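双臂桌面套件试用报告

课程:产品与服务评价(项目作业)
小组成员:Elżbieta Stępień(执笔)、Svenja Heitmann
提交日期:10/07/2025

一、为什么选这个题目

我们的课程要求每个小组选择一种租用或购买的技术产品,用四周时间使用它,然后写出评价。我们选择了 Preleck 公司出租的双臂桌面套件。这个套件包括两只机械臂、一个铝型材框架、一块木桌面和一套录制动作的软件,软件的名字叫 Vonow。学校从四月开始租用,合同为五个月,每个月的租金是 1,264 欧元,运输费另外计算。

我本人的专业是工业设计,Svenja 学习物流。我们两个人以前都没有操作过机械臂。我认为这一点对评价有好处,因为 Preleck 在产品页面上写,这个套件适合“没有机器人基础的团队”。我们想知道这句话对我们是不是成立。中文是我的第三语言,如果有的句子写得不自然,请老师原谅。

二、交货和安装

套件分成三个箱子送到。框架已经在工厂装好一半,剩下的横梁需要我们自己固定。说明书有四种语言,其中中文版和英文版的步骤编号不一致:英文版第 12 步在中文版里是第 14 步。我们第一天按照中文版安装,第二天发现有一个角件装反了,于是拆开重新装。全部安装用了两个下午。

线缆是我们不太满意的部分。每只臂有自己的电源线和数据线,但是箱子里没有提供线槽,也没有足够的扎带。Preleck 的客服回答说,线槽属于“布置附件”,要单独订购。我们觉得,对这个价格的租用服务来说,这个回答不够好。

三、任务的设计

Vonow 软件里有一个任务库,分为“厨房”“办公”“装饰”三类。我们选了“装饰”类,因为这类物品的形状差别大,能比较清楚地看出夹爪的能力。任务的要求是把烛台、玻璃罐等物品在桌面上重新摆放,有时要放到小木架上。物品由我们自己准备,软件只给出文字指令,例如“把高的烛台放到架子左边”。

每次任务开始之前,两只臂都停在桌面上方,夹爪朝向中间,然后操作的人按照清单摆好物品。清单规定了种类,没有规定准确的位置,所以每次的摆放都有一点不同。软件的手册建议这样做。

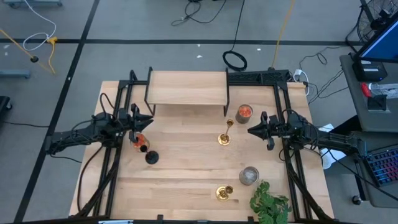

Karagiannis 读了我们的初稿以后提出,这样的任务对租用的客户意义不大,一般的公司不会请机械臂来摆蜡烛,他建议我们至少加一项和包装有关的工作,再谈价格是否合理。我们接受了一部分意见。在最后一周,Svenja 增加了一个简单的装盒任务,结果写在第四部分。但是装饰类任务我们仍然保留,理由是:高而细的烛台容易倒,玻璃表面比较滑,如果夹爪能处理这些物品,对其他物品也有参考价值。

四、结果

我们一共记录了 63 次装饰类任务,其中 44 次按照指令完成。没有完成的 19 次,我们分成下面几种情况:

夹取时物品倒下:9 次
物品在移动中滑落:5 次
两只臂互相等待,软件停止:3 次
操作的人按错按钮:2 次

倒下的物品大部分是高的烛台。夹爪的两个手指前端比较尖,夹细的杆很准确,但是如果夹的位置太高,底座一碰到架子的边就会歪。后来我们规定只夹杆的下半部分,情况好了很多。玻璃罐的问题不一样。软件默认的夹力对玻璃偏小,要在“高级设置”里面修改,而这个页面在中文界面里没有翻译。

装盒任务只做了一个下午,次数太少,我们不给出成功率。Svenja 的印象是,小纸盒比玻璃罐容易,而盒盖需要两只臂配合,对新手来说很难。

五、服务的评价

Preleck 的服务分为基本支持和远程支持。我们的合同只有基本支持,也就是用邮件提问,客服在两个工作日内回答。我们一共写了五封邮件,四封按时得到了回答。关于夹力的那一封等了六天,回答的内容是一个链接,打开以后是旧版本软件的页面。

为了比较,我们也向 Marach 公司询问了类似的套件。他们的月租更高,但是包括一次上门安装和线槽。由于我们没有使用过他们的产品,不能评价质量,只能说报价单写得更清楚,附件也没有分开收费。

六、我们的意见

对于像我们这样的学生小组,这个套件可以用。学会基本操作用了三天,比我们计划的一个星期要快。录制动作的功能很好,界面的按钮大,错误以后可以回到上一步,不需要从头开始。

我们不太同意“没有机器人基础的团队”这个说法。安装的时候,如果没有实验室的老师帮助检查电源,我们不敢第一次通电。产品页面应该写明,安装需要一个有经验的人在场。

如果学校继续租用,我们建议:

1. 在合同里加入线槽和备用的夹爪手指。
2. 要求 Preleck 提供和英文版编号一致的中文说明书。
3. 把远程支持加上,至少第一个月需要。
4. 下一个小组从装盒任务开始做,并且记录每次任务的时间,我们这次没有记录。

任务清单和邮件的复印件放在附录 A 和附录 B。附录 B 里客服人员的姓名已经删去。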